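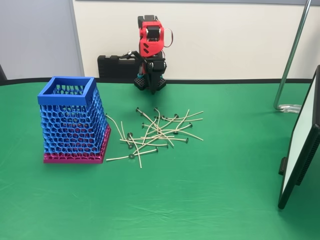

I re-zero the little arm every 300 cycles now, and it takes me maybe ten minutes (fifteen if I've misplaced the hex key again!). My job for it at Evideck is moving candle wicks into a basket, and wicks are thin enough that a tiny bit of slop in the joints shows up right away as missed picks.

First, power off and let the arm down gently with your hand under it. Then check the base screws. Mine creep loose, so I snug each one a little at a time, going corner to corner.

Next, wiggle every cable where it goes into its servo. Leave enough slack for a full bend, then swing each joint by hand and watch that nothing snags.

Power up, send it to home, and look at the gripper from the side. If it's leaning, go into the servo menu and nudge the wrist offset 6 counts at a time. Save before you move on – I forgot once and got to do the whole thing over.

Last, wipe the fingertips, smooth out the cloth and run 46 slow test picks. Wicks leave a film on everything, and Hilkka Rautiainen got me into using a dry microfiber for that. If the misses are still on one side, go back to the wrist offset.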